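21 November 2019

Day four with the Trallex package and my feet hurt, so this is getting written on the couch with soup. I want it down before I forget which complaint belongs to which day.

The short version of the morning is that I got in early, found the coffee machine dead again, and spent the first hour on grip force. The Trallex people set everything up on Monday-style optimism (fast moves, light grip) and it looks great in a sales video. I slowed it down and bumped the force up two notches on the smooth metal stuff. They include a little calibration routine for the fingers and I have to say I like it. You pick a part, close, open, save, and it remembers. Wavero made us type all that in by hand last year and I still have the spreadsheet. 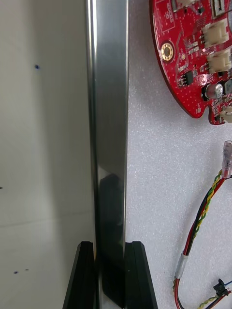 Does the calibration hold overnight? So far it has, three nights running, though I re-ran it once on the second day out of pure nerves.

Then on to kitting, the whole reason we're looking at this thing. We build parts kits for the Orakzai repair line: a round board, a harness, the cable that goes with it, all into one tray, and then somebody wheels the trays next door. It's dull work and people hate it, and they're right to hate it. The trial is two arms sharing one table, one on each side, and Trallex swears they can be taught by a regular person in an afternoon. I am a regular person! It took me an afternoon and most of the following morning, but okay. 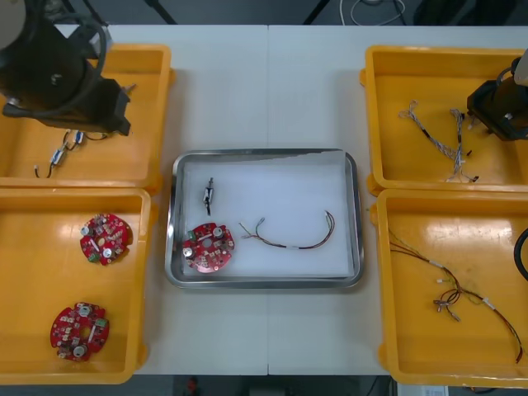
What I really wanted to find out was how it deals with me changing my mind. So after lunch I told it the kit was different now, motors included, and timed how long it took to get going again. The answer was 20 minutes, and a good chunk of that was me hunting for the menu. The tablet is the weak spot in this whole package. Everything useful is three screens down, and the back button throws you out to the home page. I wrote that in the feedback form yesterday and I wrote it again today, with more capital letters.

The boards are the easy part for it, same as they are for us. Anything with a wire on it is another story – you pick up one end and the rest has its own plans.
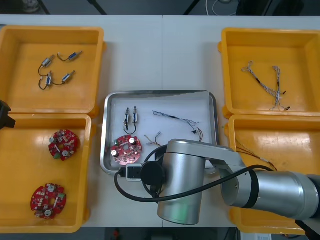
Also the noise! I'd braced for a racket and it's about as loud as our fridge at home. I could take a phone call standing right by it, and did, from the dentist, who has moved me to December. Fine by me.

Money. The kit is 2000 a month on the rental plan, with service included, and the only add-on I'd want is the extra finger set at 195. Kendov quoted us less for theirs, but with Kendov you pay every time a technician gets in a van, and I remember how that went with the label printer. I'd want to see a whole month of both before I signed anything. I won't get that, so it'll come down to my notes and a gut feeling, plus whatever the boss read on the plane.

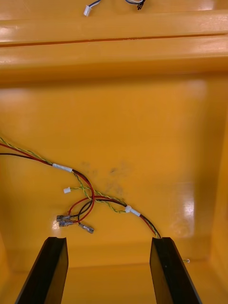
Wire harnesses are going to decide this one for me, I think. The ones with the yellow and green twisted pair and the red and black wires are the worst, with those spade terminals on the ends and a little white plug off on its own branch. I've been grabbing that kind by the white bands for years without thinking about it, so tomorrow I'm going to teach it the bands as pick points and see if that's any better than letting it choose for itself. The manual has one paragraph on flexible parts and the paragraph says to contact support. I contacted support. They were very nice and sent me the paragraph.

Tomorrow: bands, then the long run after lunch, then I have to write something up that sounds like I'm a serious person. Also need to bring back the good screwdriver, it's still in my coat.

Soup's cold.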